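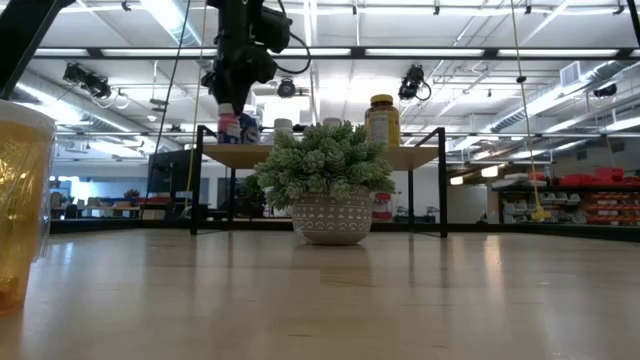

Friday, November 27, 2020

Workshop notes, dye bench. Long one as I didn't write anything up on the day and now half of it is on the backs of envelopes.

Weld first. Second bath of the Prerden weld, same cloth as before (the wool flannel, scoured, alum only). Came out a flatter yellow than the July lot. Not bad, just flat. July was nearly lemon. Same weight of plant to cloth, same pan, so either the dried stuff has gone off in the sack or it's the water. Suspect the water. We were on the rain butt in July and I used the tap this time out of lazyness, no chalk added either way. To do: split the next batch, one half tap, one half butt, chalk in neither, then again with chalk in both. Don't change anything else!! I always change something else.

Dipped 3 strips of the flat yellow in the iron afterwards. Olive, quite a nice one on the shortest dip. The longest went to sludge and feels harsh. Have labelled them on the selvedge in pencil, not biro, biro ran last time.

Madder. Cisard roots, chopped, soaked overnight in cold water, first water thrown away. Heated slowly over the whole morning. Thermometer is reading 84 which I don't believe. If it really got to 84 that explains the brown. Bath looked a lovely brick red until late on and then the cloth lifted out more like tea with a bit of rust in it. Check thermometer in boiling water before doing anything else with madder. If it reads wrong, write the error on the handle with tape so we all know.

Checked it, later same day. Reads true near enough at the boil. So it was me, I let it get too hot. Gas ring on the left runs fierce even on its lowest setting. Use the right one for madder and keep the left for weld, which doesn't mind.

Second madder from the same roots, kept well down this time, lid half on. Much better. Soft coral on the flannel, stronger on the silk scrap. Silk took it in patches where it was folded under the spoon. Needs a bigger pan or less silk. Less silk.

Third go from the roots tomorrow, expect a peachy pink. Don't throw the roots out, please. They're in the muslin bag hanging over the sink and they do look like rubbish.

Indigo vat. Sulking. Surface is dull blue with no coppery skin on it and the liquor under is more blue than yellow-green, so not reduced. Fed it a bit more fructose, stirred slowly round the side, lid back on, blanket round. pH strip said fine but strips are from the old tub and have been damp. New strips needed. Left it an hour, then another. Slightly greener at the end of the afternoon but I wouldn't put good cloth in it. Tried one cotton rag and got the sort of blue you'd get from washing jeans with it.

Last time it sulked it was cold and nothing else. Shed dropped a lot overnight this week. Going to stand the bucket in a bath of warm water in the morning and leave it alone, no more feeding. Over fed is worse than cold.

Fastness strips. Took down the window card from July. Half covered with foil, half open to the light, south window. Results:

weld on alum - faded, noticeable, still yellow
weld + iron - hardly moved
madder, alum - a touch lighter, fine
madder on cotton, no tannin - gone pale, as expected
onion skin - dropped a lot, orange to biscuit
avocado - beige. was pink. don't bother
indigo - no change I can see
blackberry - grey, wouldn't sell anyone this

Should stop doing onion for anything but practice. Everybody likes it out of the pot and then it goes biscuit on them by spring.

New card up today in the same window, same foil. Added the Hajji pomegranate rind with and without iron, and the coral madder. Forgot to put the date on the card, go back and do that.

Mordant. Running low on alum. Have enough for one more big scour-and-mordant, after that we're out. Price from Takero for the 3000 g bag is 32 pounds, delivery on top unless we add something else to the order. Could add the pH strips and another roll of muslin. The bag keeps for ever if the lid goes on properly (lid!). Not ordering the ready mixed stuff again, it clumped and I never knew how much of it was alum.

Cream of tartar, plenty. Soda, plenty. Iron jar has a crust on top, still works, skim it first. Don't use the iron spoon in anything else, and if you have used it in something else say so. The last grey patch on a madder scarf was an iron spoon, I'm sure of it.

Cotton. Started the tannin soak on the plain weave with oak gall, it's in the tall bin under the window with a plate on top to hold it down. Out tomorrow, squeeze, don't rinse, straight into alum. If the cloth floats up it'll get a tide mark, so give it a poke whenever you go past.

Things that went wrong and were my fault, for the record:
- wet the cloth out for far too short a time before the first weld. Streaks along one edge.
- crowded the pan, see silk
- no weights written down for second madder. Guessed from memory afterwards, so treat that recipe as a rumour
- left the window shut with the weld simmering, whole place smelt of boiled cabbage

Rinsing. Tried letting everything dry and sit before the first rinse instead of rinsing hot out of the pan. Less colour went down the sink, to my eye. Would like to do this properly with two bits from the same bath, one rinsed at once and one left a week. Have cut the bits. Left hand one has a notch.

Tomorrow, in this order:
warm the vat
cotton out of gall and into alum
third madder, RIGHT ring
date on the window card
tap/butt weld test if there's any day left, there won't be
alum order before the weekend's out

Also the drain is slow again. Bits of weld stalk. Sieve is behind the door, it needs to be on the plughole.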